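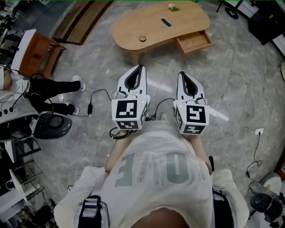 Does a longer demonstration teach a robot more? Past a certain point it mostly teaches the demonstrator's pauses, and a policy trained on pauses will pause.

4.2 Hand-held collection

We are less convinced than earlier reports that hand-held grippers remove the cost of teleoperation. At Zemier we kept 130 of 200 demonstrations -- a poor yield for a method sold as quick.

Figure 3. Hand-held collection at Zemier. Each gripper carries a cube of fiducial markers behind its fingers.

Whether the kept set transfers to the Manzano arm is a separate question, and 17 trials do not settle it.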